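Small drinks, stacked and sorted: Piroska Dobos on multipack cans

Piroska Dobos has run the drinks shelving for the Clutora canteen group for 16 years. Her stockroom in the Benedetti building holds cans, bottled water and very little else. We spoke in February 2018, shortly before a change in how the sites store their multipacks.

The first subject was the outer box. Dobos prefers to keep cans in it until the day they are needed. "A long box takes a load along its whole length," she said. "Open one end and the board starts to give. After that it should go on the top shelf with nothing over it."

Her sites draw their cans from two sources, multipacks and loose trays, and the two are kept apart. The wording on the can matters here. Some carry a line around the rim about not being sold as part of a multipack, others the reverse, and staff are asked to read it before anything goes near a till. "The rim is the first place I look. It is small print on a curved edge, so turn the can all the way round. Half a sentence will mislead you."

She applies the same care to the back panel. The 330ml size is the standard across all 26 sites, and the volume and the nutrition table are checked against the stock sheet whenever a new delivery is booked in.
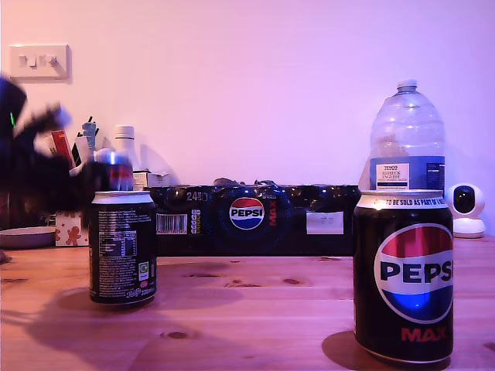 Eylül Çınar disagreed on the matter of stacking. In her view a can should never serve as a base for anything wider than itself, and a water bottle is the worst thing to put there, as what is left in it moves when the table is knocked. She would allow can on can, two high, and only on a level top.

Dobos accepted most of this. "Two high is what we write down. The base of a can is shaped to sit in the rim of the one under it. A bottle has no such fit. It rests on the rim and stays there if the weight is central. I would not leave it overnight."

On tables she had a firm opinion. Bare wood is acceptable for sorting, provided it is wiped between deliveries. She does not use cloths or mats, which ruck up under a box when it is pushed back to the wall.

The change due in March concerns shelf depth. The new Varura units are 10 centimetres deeper than the old ones, enough to take a multipack end-on. Dobos has asked for the lower two shelves to be kept for water. "Bottles low, cans above, open boxes at the top. The labels go on the shelf edge, and they are the last job before we restock."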